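Hochschule Temitz
Labor für Montageautomatisierung
Begleitunterlage zur Übung 6: Beurteilung eines käuflichen Montagebaukastens

1. Gegenstand der Übung

Gegenstand ist der Baukasten Nondwood der Firma Olszewski in der Ausführung für Lehre und Forschung. Der Anbieter beschreibt ihn als Satz weißer Kunststoffteile mit quadratischen Referenzmarken, an denen Greifen, Ausrichten und Fügen unter wiederholbaren Bedingungen erprobt werden können. Zum Lieferumfang gehört die Auswertesoftware Erine, deren Lizenz 13 Monate gilt und danach gesondert zu verlängern ist.

Das Labor prüft, ob der Baukasten ab dem kommenden Semester die bisher verwendeten Eigenbauten ersetzen soll. Die Studierenden wirken an dieser Prüfung mit. Ihre Protokolle gehen in den Beschaffungsvermerk ein und sind entsprechend sorgfältig zu führen.

2. Grundlagen

Eine Referenzmarke kodiert in ihrem Schwarz-Weiß-Muster eine Kennung. Aus der Lage ihrer vier Ecken im Kamerabild lässt sich bei bekannter Kantenlänge und kalibrierter Kamera die Pose der Marke bestimmen. Die Genauigkeit hängt vom Abstand, von der Beleuchtung und insbesondere vom Betrachtungswinkel ab. Teilweise verdeckte Marken werden von den meisten Verfahren verworfen — ein Teil sollte daher mehrere Marken auf unterschiedlich geneigten Flächen tragen.

Für die Übung sind zwei Arten von Ansichten zu unterscheiden: die Ansicht der Handgelenkkamera, die sich mit dem Greifer bewegt, und die Ansicht der ortsfesten Kamera, welche den Arbeitsraum als Ganzes erfasst. Beide sind im Protokoll getrennt auszuwerten.

3. Ansichten des Arbeitsplatzes

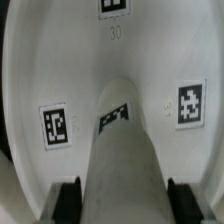
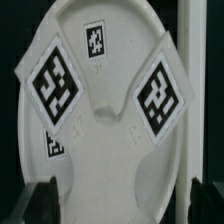

Ortsfeste Kamera: 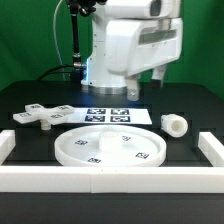
Halina Duda: Aus meiner Sicht spricht die Zahl der Marken für den Baukasten, der Preis der Lizenzverlängerung dagegen. Wer die Kennungen mit einer frei verfügbaren Bibliothek ausliest, benötigt Erine für diese Übung nicht. Ich rege an, beide Wege zu erproben und den Aufwand für die Kalibrierung jeweils gesondert auszuweisen.

Die Anregung wird übernommen. Gruppen mit ungerader Nummer arbeiten mit Erine, Gruppen mit gerader Nummer mit der im Labor installierten freien Bibliothek. Ein Wechsel während der Übung ist nicht vorgesehen.

4. Durchführung

Vor Beginn ist die Kalibrierung beider Kameras zu überprüfen. Die Beleuchtung bleibt während der gesamten Messreihe unverändert. Jede Gruppe führt 51 Greifversuche durch und trägt für jeden Versuch die erkannten Kennungen, die berechnete Pose und das Ergebnis des Greifvorgangs in das Messblatt ein. Abgebrochene Versuche werden nicht gestrichen, sondern mit dem Vermerk »Abbruch« geführt.

Der Arbeitsraum darf nur bei stillgesetztem Arm betreten oder mit der Hand erreicht werden. Der Not-Halt ist vor der ersten Bewegung zu erproben.

5. Bewertung des Angebots

Im Protokoll ist zu folgenden Punkten Stellung zu nehmen:

Zuverlässigkeit der Markenerkennung bei flachem Betrachtungswinkel
Aufwand für Einrichtung und Kalibrierung
Verständlichkeit der mitgelieferten Dokumentation
Verfügbarkeit einzelner Ersatzteile
Kosten über die Nutzungsdauer einschließlich Lizenz

Angaben aus dem Prospekt des Anbieters sind als solche zu kennzeichnen und dürfen die eigene Messung nicht ersetzen. Zu beachten ist ferner, dass Olszewski Ersatzteile laut Angebot nur satzweise liefert. Ob dies für den Lehrbetrieb hinnehmbar ist, soll jede Gruppe begründet beurteilen.

6. Abgabe

Das Protokoll umfasst höchstens fünf Seiten zuzüglich Messblatt und ist bis Ende November im Sekretariat des Labors einzureichen. Verspätete Abgaben werden nur nach vorheriger Absprache angenommen.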